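Workshop notebook, Skillumcombe, Monday, 7:40 am
Lamp packing, cell two: what the arms do and what is left for us 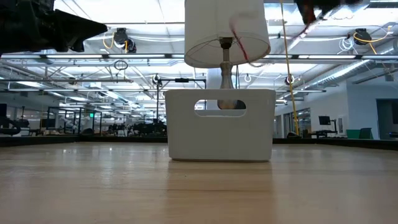
Berenice Huerta wrote in the margin of my last entry that I write too much about cycle times and too little about the packers, and that somebody who did this work by hand for years should be asked before we change the basket again. I agree with her. So today I asked.

Item is the small table lamp, silver base, white drum shade, standing upright in the white basket. For Rendley we must do 500 of these before the end of June. By hand the station needed 6 people on the early shift. With the two arms we plan 9 people over both shifts, but the jobs are not the same ones. Less lifting, more checking and more waiting.

What the packers told me:
The waiting is the tiring part. When you pack yourself, you have your own rhythm. Beside the cell you look at the arms and you cannot go away.
They used to feel a loose socket with the fingers while putting the lamp in. The grippers don't report this. We have to add a check before the basket, otherwise Wista will send them back to us.
Two of them would like to learn teaching the positions. I had supposed no one would want it. I will ask Palacios if the training can be in paid hours, I don't find it fair in the evening.

Shade: grip height is still not decided. Too low and the fingers come near the wire spokes. I lowered the left approach speed and will compare after lunch.

Basket: the handle cutout is good for looking at the base without moving anything. Keep this basket for now, whatever colour purchasing offers.

To do: write the socket check on one page, in plain words. Show it to Berenice first.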